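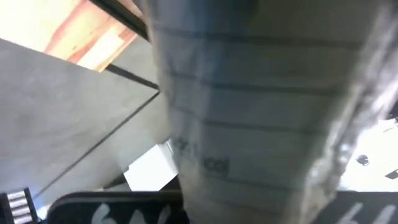 Feb 21, 2025

OK, thread time! I want to talk about low iron, and specifically the kind where your blood count looks fine and you still feel like you're walking through wet sand. I had it for years. So many of us do.

Iron deficiency and anemia aren't the same thing. Anemia usually shows up later, when your body is short enough on iron that your hemoglobin drops. You can be running on empty well before that. I did not know this until I was 34 and I'm still a little mad about it.

The test to ask about is called ferritin. It gives your doctor an idea of how much iron you have stored. It isn't always part of a routine blood panel, so you may have to say the word out loud. I wrote it on my hand!

My number was 8. My hemoglobin was "normal," so I'd been told to sleep more and cut down on stress. (Reader, I was asleep by 8 most nights already.)

Signs I'd written off, in case they ring a bell: hair all over the shower drain, cold feet in July, getting winded on one flight of stairs, legs that wouldn't settle at night, and chewing ice. So much ice. Craving ice is a known thing with low iron and I thought it was my personality.
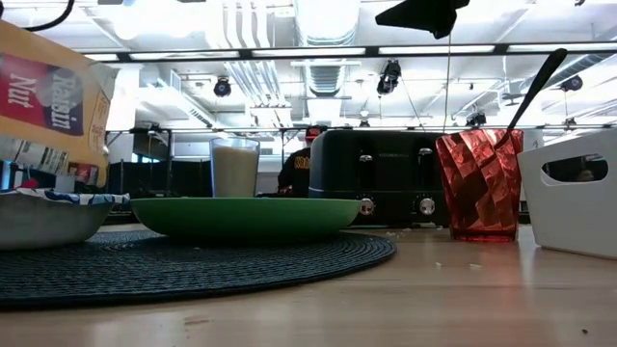 Heavy periods are a huge piece of this, and we're terrible at knowing what heavy means when we've only ever had our own. If you're soaking through a pad or tampon every hour or two, or getting up at night to change, please bring it up. I finally did, and then came the food questions, which I loved because I love breakfast. A box like that Raisin Nut one at the edge of the table is worth turning around to read the iron line on the side, since some cereals have iron added and some have hardly any. They vary so much!

Also, coffee. Coffee and tea can get in the way of iron from plants and cereal, so I moved mine to mid-morning. I complained for a week and then forgot I'd ever done it differently. Vitamin C helps going the other direction, so strawberries or an orange with breakfast if you've got them. 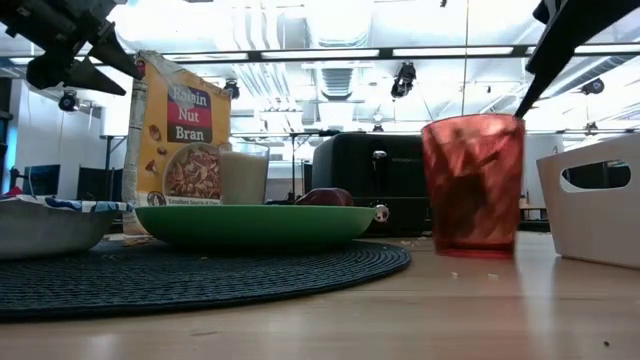

Green bowl, apple, red cup. Breakfast goals.

Food alone wasn't going to fix an 8, though, and I want to be clear on that. I needed tablets. My doctor at the Kumero clinic had me take one every other day, which surprised me, but there's research behind it and it was far kinder to my stomach. Yours may say something different – go with what yours says.

Please don't start iron without a test. Too much is a real problem, and some people carry a gene that makes them store it. Keep the bottle well away from little kids too.

It took me 228 days to get to 70. Yes, I kept a tally. The ice thing stopped first, really early, and I cried in the kitchen over a glass of plain water. Hair was the slowest by a mile.

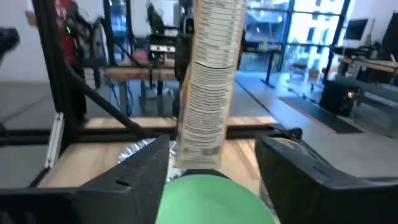
The stairs came back somewhere in the middle. There's a steep set at the top of Buenaventura where I always used to stop and pretend to check my phone, and one morning I was at the top before I remembered to pretend!

If you want company, the low iron group I'm in has 487 members now and it's lovely. People post their results, gripe about tablets, swap lentil recipes. DM me and I'll send the link.

A few of you asked what to say at the appointment. Mine was: "I'm tired all the time, my periods are heavy, could we check my ferritin as well as my blood count?" Then ask for a copy of the results with the number on it.

And if your number comes back low, ask why too. Periods are a common reason but there are others, like celiac disease or bleeding in the gut, and those need looking into.

Replies are open, tell me your weirdest symptom. Ice chewers, I want to hear from you first!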